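House rules for shared tabletop arms: what's in yours?
Flustard Forums > Small Arms and Grippers > Good practice

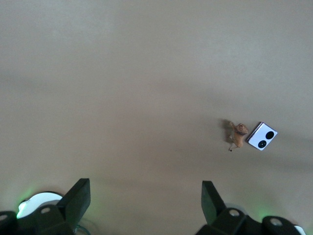 benedito_v wrote:
Should the person clearing or resetting the table have to pause the arm every time, even just to nudge one object?

softstop replied:
The arm should be paused for every reach, however small. Make it the same action each time, with the same button, and let whoever is reaching in be the one who presses it.

benedito_v wrote:
Thanks, that was quick! I'll explain why I'm asking. I'm Benedito Vasconcelos, I look after the benches at Odera, and I've been asked to turn our pile of sticky notes into one proper rule sheet. We have two arms on tabletops, both Kiltska, both with black two-finger grippers and a camera at the wrist. The work is small-object picking: toy animals, gadgets, kitchen bits, that kind of thing. I love this stuff and I want people to be able to walk up and use it without being scared of it, so I'd like the sheet to be short.

What I've got at the moment is 39 rules. I counted them this morning and felt a bit ill. Some contradict each other. One says "gripper open before homing" and another says "gripper closed before homing", both in the same handwriting.

So please post what you have on your wall. I'm after the things people really follow.

gantrygoat wrote:
39! I'd bin the lot and start with the pause rule softstop gave you. Ours goes something like this:

Pause before you reach. Say "in" out loud when your hand goes over the table, and "clear" when it's out.
The person holding the controls doesn't look at their phone.
Start with the fingers open, and check it on the wrist view as well as by eye.
Nothing on the table that isn't on the object list for that task.
Stop button within reach of the person nearest the arm, cable not under anybody's chair.

We've used that for a long while and new people pick it up in a few minutes. The calling out feels daft for the first hour and then you stop noticing you're doing it.

marinastam wrote:
Lovely topic. I'd add a spacing rule. Look at the lion and the little white flip phone in the first post: they're nearly touching. If I'm writing a task that says "pick up the lion", I want enough clear table around it that a finger can come down on either side without pushing the neighbour. Our sheet says one finger width, measured with a spare finger we keep in the drawer. Takes a second to check and people enjoy having the tool for it.

wobblebench wrote:
Have to disagree with Marina there. If you always space things out nicely then you only ever learn to pick from nicely spaced tables. Close pairs are where it gets interesting! We place them tight on purpose and so do a lot of groups I know. I'd hate to see a rule sheet forbid the useful cases.

marinastam wrote:
I'm not asking to forbid it. I want the sheet to say which it is. A tight pair should be tight because the task card says "tight pair", and then everyone knows the fingers may shove something. What bothers me is when the spacing drifts through the afternoon as people get tired and the notes say nothing about it. Afterwards you can't tell whether it was meant.

wobblebench wrote:
OK, "write down which it is" I can live with. But the one finger width thing as a default, no. Default should be whatever the card says, and if the card says nothing then you go back and fix the card.

softstop wrote:
You'll find the people resetting the table won't go and fix the card. They're in the middle of a run. Give them a default and let the card override it. I've tried it both ways.

wobblebench wrote:
We'll have to differ, then. My lot do fix the card, but there are only a few of us and we sit next to each other.

pegboard_lu wrote:
Can I raise electronics on the table? I got told off for this at my last place and I think they were right. Anything with a battery in it should be treated separately from plastic toys. A gripper finger pressing the edge of a phone or an old camera is fine until somebody has the grip force turned up from the previous job. Our rule now:

Take the battery out if it comes out.
If it doesn't, the object gets a sticker underneath and a force limit on the card.
Cracked or bulging, it leaves the room straight away and doesn't go back in the object bin.

Dummy phones count as phones until someone has opened them up and checked. I can't tell a shop display dummy from a real one by looking at it, and neither can the person on shift after me.

gantrygoat wrote:
Strong yes to that last bit. I would never have thought to write it down.

benedito_v wrote:
Oh that's excellent, it's going straight in. We've got both kinds in the same tub and I'd like to sort that out this week.

On Marina and wobblebench: I think I'll put "spacing as on the card; if the card is blank, one finger width" and see who shouts.

wobblebench wrote:
(shouting quietly)

tristen_user wrote:
Different angle. We run the Tristen logger on ours and the biggest improvement we made was a rule about what the wrist camera sees before you press start. Three things to look at:

Both fingertips are in view.
Every object on the card is in view, or the card says it starts out of view.
There's no hand, sleeve, cup or lanyard over the table.

You do it from the wrist picture, every time, before the first movement. It catches a surprising amount. We had a run of 400 picks where a loose cable tie had crept across the lens a bit more with each one, and nobody's notes mentioned it. With the check it would have been spotted on the first or second go.

marinastam wrote:
How do you stop it becoming a tick-box? We had a start check and after a fortnight people were pressing "ok" before the picture had loaded.

tristen_user wrote:
We took the ok button away. You have to type the name of the object nearest the fingers. It's one word, and you can't type it without looking. There was some grumbling and a fair few people typing "thing", so we made it reject anything that isn't on the card.

gantrygoat wrote:
I'm stealing that. It's so simple!

softstop wrote:
It's good, but please don't let a camera check stand in for a look at the table with your own eyes. The wrist camera sees what's in front of the gripper and nothing behind the elbow. I've seen someone do a perfect wrist check while a stool was parked in the arm's way. Eyes first, then the camera.

tristen_user wrote:
Agreed, and I should have said so. Eyes first.

pegboard_lu wrote:
Where do people stand on status lights? Ours has a green glow at the gripper and half the group reads it as "safe to reach in". The manual for our kit says it only means powered and ready, which to my mind is the opposite of safe to reach in.

softstop wrote:
Put it on the sheet in big letters. Whatever the colours mean on your own kit, write them out, and never let a light replace the pause. Meanings differ from one make to the next, so copy them from your own manual and don't trust a forum for it, me included.

wobblebench wrote:
I'd go further and leave the lights off the sheet altogether. The more you explain them, the more people rely on them. "Pause before you reach" covers it.

pegboard_lu wrote:
But they're already relying on them. It glows green and people have grown up with traffic lights. If the sheet is silent they'll fill in the gap themselves.

wobblebench wrote:
Hm. Fair. One line then, and not a coloured table with little icons.

marinastam wrote:
Benedito, one from me that's more about paper than arms: put a name and a date on the sheet, and have one person who's allowed to change it. Mine says "Marina Stamatopoulos, ask me" at the bottom. People do ask, and that's how I found out our homing rule was nonsense. Sticky notes grow because there's no one to ask.

gantrygoat wrote:
Also take old versions down. We had two up on the same wall once, on either side of the door.

benedito_v wrote:
You've all been brilliant. I typed up a draft over lunch and read it out to whoever was in the room. Rough version, please pick holes:

Odera bench rules, draft 2026-10-21, changes to Benedito
Look at the table and the space behind the arm before anything moves.
Check the wrist picture: fingertips, objects on the card, no hands or cups.
Fingers open at the start unless the card says otherwise.
Pause before every reach. Whoever reaches presses the button. Say "in" and "clear".
Green at the gripper does not mean reach in.
Only objects on the card. Spacing as on the card, one finger width if it's blank.
Anything that might have a battery gets the sticker and the force limit. Damaged ones leave the room.
Reset the grip force at the end of your job and write down that you did.
If something looks odd, stop and write it in the log, even if it sorts itself out.

I've left the homing thing out until I've tried both ways on both arms and read the Kiltska manual properly.

softstop wrote:
Good draft. Move the pause rule to the top. If a visitor reads only one line, it'll be the first.

pegboard_lu wrote:
"Might have a battery" is nicely put. I'd add who to hand the damaged ones to, or they'll end up on a windowsill.

wobblebench wrote:
Still don't like the finger width. Everything else I'd sign.

benedito_v wrote:
Moved, added, and noted, in that order. I'm printing it this afternoon — will post again once people have lived with it for a bit and I've got an answer on homing.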